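We use cookies to remember your preferences and see which pages get read. Accept | Manage settings

Quick one tonight because I have to be up at six. The front door is finally in. Hung, shimmed, foamed, locks. I said I'd write the whole thing up once it was done so here goes, in a hurry, no order to it.

Background if you missed the spring posts. The old door was original to the house and had dropped on the hinge side so badly that you had to lift the knob with both hands to get the latch to catch. My sister calls it the gym. Drafts, obviously. In January you could feel cold air on your ankles from the couch. I'd planed the bottom twice and then there was nothing left to plane, just a raw edge soaking up rain.

So. Three options on the table. Rehang the old slab on new hinges. New slab in the old frame. Or a full prehung unit, frame and all. I wanted the first one, cheapest, and I like the old door. Sorcha Doherty came by to look (she did my neighbor's back steps and two windows) and stuck a screwdriver into the jamb down by the sill. It went in to the handle. That was the end of option one. Option two also, come to think of it.

Prehung, then.

Got two quotes for the install. Pomar wanted to sell me their own door and wouldn't hang anyone else's, fine, that's their business, but the doors all had the oval glass and I can't live with the oval glass. Zelano would hang whatever I bought but couldn't come until the end of July. Sorcha said she could do it on a Saturday if I'd be the second pair of hands. Cheaper than both. Also she answers texts.

Ordered the door from Uibo. Fiberglass, smooth, three small panes up top, left hand inswing. Please please check your swing before you order. I stood in the hallway with my back against the hinges like the website tells you to and still got it wrong the first time, caught it an hour later and had to call. The woman on the phone was very nice about it. She'd clearly had the same call before lunch.

Lead time was supposed to be 4 weeks. It was 6. No big drama except I'd already taken the storm door off and put it out for the scrap guy, so we had two extra weeks of the old door with nothing in front of it and every thunderstorm came right in on the mat. Lesson there. Don't take anything off until the new thing is in your garage.
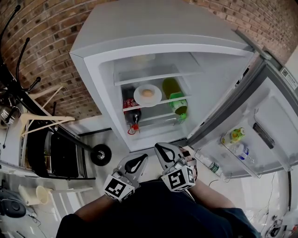 Anyway, the Saturday. Sorcha showed up at 7 with sawhorses and a coffee and we had the old slab off its hinges before I'd found my gloves. Getting the frame out was the slow part. Cut the caulk, pry the casing, cut the nails between the jamb and the studs with a recip saw. I tried to save the inside casing and got two of the three pieces off whole. The top one split right down the middle with a noise like a dropped plate. There's a millwork place out in Nokeldale that can supposedly match it, I haven't called yet.

Under the old sill: rot, but less than I'd been lying awake over. Soft along the front of the subfloor, solid behind. She cut out the bad strip, put in a treated piece, then a sill pan. I had never heard of a sill pan. It's a tray, basically, slopes out, so water that gets under the threshold runs back outside. The old door didn't have one, hence the rot. If your installer doesn't mention a pan, ask. I'd have skipped it out of pure ignorance.

Then the rough opening. The hinge side stud was out of plumb by a lot, you could see it by eye once the casing was gone. So the shims on that side are fat at the bottom and nearly nothing at the top. We had the unit in and out of the hole four times. My arms were shaking. Sorcha would look at the level, say "no" and that was that, out again.

A few things I wrote on my hand so I'd remember them for this post:

Shim behind every hinge, and behind the strike. Not just wherever it feels loose.

One long screw through the top hinge into the stud. The short ones that come in the bag won't hold a heavy door for ever.

Low expansion foam, the window and door kind. The regular stuff can bow the jamb in and then the door sticks and you've done it all for nothing.

Check the gap is even all the way around before you foam. Then check again.

The deadbolt took me longer than it should of. The new door has a deeper bore than the old lock wanted so that was a run to the store, 10 minutes before closing, and then the screws were too short. Sinéad Gilmartin from two doors down lent me a handful from her jar and I owe her for that. She's now pricing a door too, says she'll do a sidelight. I told her to measure everything.

Money, because people always ask in the comments. I'm not going to put the total up but the two things I forgot to budget for were the casing and the paint. And $50 for the dump, which I resented.

Still to do: caulk the outside properly, the bead I ran at dusk looks like toothpaste. Paint. I want a dark green and my sister wants yellow and it isn't her door. Weatherstrip at the bottom corner on the latch side lets in a tiny bit of daylight, Sorcha left me one of those little foam corner pads and I just have to stick it on. New doorbell maybe. The old one was wired thru the casing and is currently hanging out of the wall by its wires, so knock.

It shuts with one finger though. I've been opening and closing it all evening.

Will post the paint when there is paint. Going to bed.

Get new posts by email. Enter your address to subscribe. You can unsubscribe at any time.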